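Hurnar (ship)

The Hurnar is a light hauler in the space trading game Favelent. It is built by the Plundell yards and is the second-cheapest cargo ship open to new pilots, after the Helmy. Most players buy one within their first few weeks and keep it as a spare once they have moved on to larger hulls.

Background

According to the in-game archive, Plundell designed the Hurnar for short supply runs between mining stations and the inner moons. The yard had lost a military contract and was left with a stock of unused patrol hulls. These were stripped of their gun mounts and fitted with a single long hold. The patrol origins of the ship can still be seen in its narrow bridge and in the blanked-off ports along the nose.

Attributes

The Hurnar has a hold of 93 units, against 40 for the Helmy. It has 2 utility slots and 5 engine settings, the highest of which drains the shield while in use. There are no weapon slots. The hull is weak for its size and the ship turns slowly when loaded, so pilots carrying costly goods are advised to travel with an escort or keep to patrolled lanes.

Shield strength does not improve with pilot skill, unlike on most Plundell ships. Fuel use does, and a trained pilot can cross the inner ring without stopping.

Use in play

The ship is mainly used to move food, spare parts and low-grade ore. Station food contracts are the usual choice for beginners, as the goods are cheap to replace if the ship is lost. Packaged rations take up less room than fresh stock but sell for less at the outer stations.
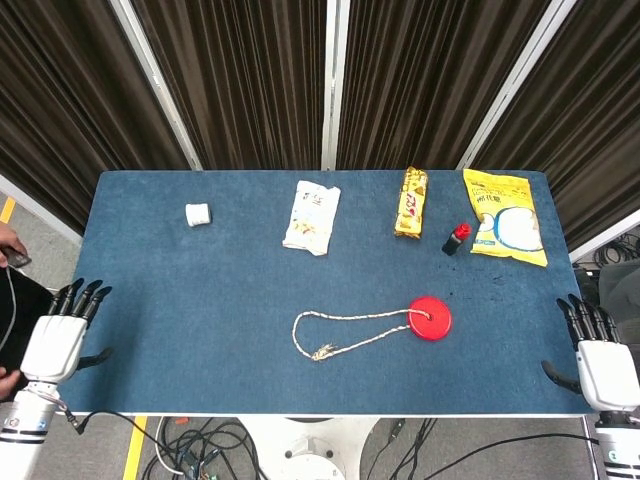 Some players fit both utility slots with hold extenders. This raises capacity but removes the option of a scanner, and a Hurnar without a scanner gets no warning of ambushes at jump gates. A common compromise is one extender and one scanner. Fitting two scanners has no added effect.

Corporations sometimes buy the ship in bulk for new members. It may be insured at any Plundell dock, though the payout does not cover cargo.

Changes

The September update lowered the Hurnar's docking fee and fixed a fault that let cargo be loaded past the limit while the ship was being repaired. Ships already over the limit kept their cargo but could not undock until the excess had been sold or moved to station storage.

See also

Helmy
Plundell yards
Cargo insurance
Jump gates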